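Dye bench, 03/08/2019

Second go at the logwood. Yesterday's bath came out far too dark again, a proper inky purple that would suit a school blazer and nothing else. Haiyan Tian thinks I'm leaving the chips in too long and I think the alum was weighed badly, so I've changed both and we'll never know who was right.

Wool is the Udesach undyed, two-ply, the batch with the slightly greasy feel. Scoured it twice because the first water was still yellow. Total on the scales once dry was 462 g, which I split into small skeins and tied loosely in figure-of-eights (I tied them too tightly in spring and got those horrible white bands, still cross about it). Each one has a knotted string for a label as the paper tags keep turning to mush.

Mordant: alum and a pinch of cream of tartar, in the big Enico pot. Brought it up slowly, lid on, then left it to cool by itself. I did wander off for a bit and the heat crept up more than I'd like, but there was no boiling that I saw.

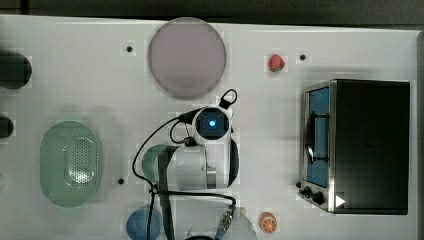
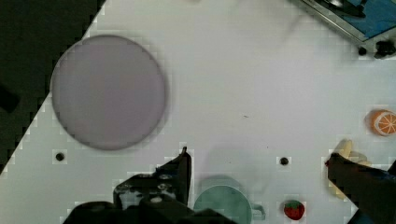
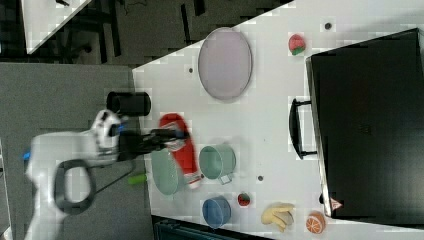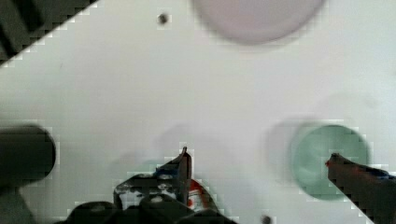

Logwood next. I soaked 100 g of chips in 660 ml of hot water and strained it through an old pillowcase, then added the liquor to the bath a spoonful at a time – much slower than tipping it all in, but I could stop when I liked. The colour I'm chasing is very close to the big round plate near the top in the first picture, that dull pale mauve with the rim a touch darker. Skein one went past it in no time. Skein two had less liquor and came out nearer, though it leans blue by the window and I can't decide if I mind. Skein three I pulled at 30 minutes and it's my favourite so far, wet at least. It'll dry lighter.

Tap water might be part of the trouble. It's hard here, and the Zheng notes say chalk pushes logwood towards blue. Will try rainwater from the butt if it isn't full of leaves.

The Planen order still hasn't turned up, so no iron tests. Haiyan wants to dip one of the dark ones from yesterday to see if it goes grey, and she's welcome to it!

To do: wash the pillowcase separately (very separately). Find the good thermometer. Keep the leftover bath in the lidded bucket, write LOGWOOD on it, and don't use the green bucket, it leaks at the seam.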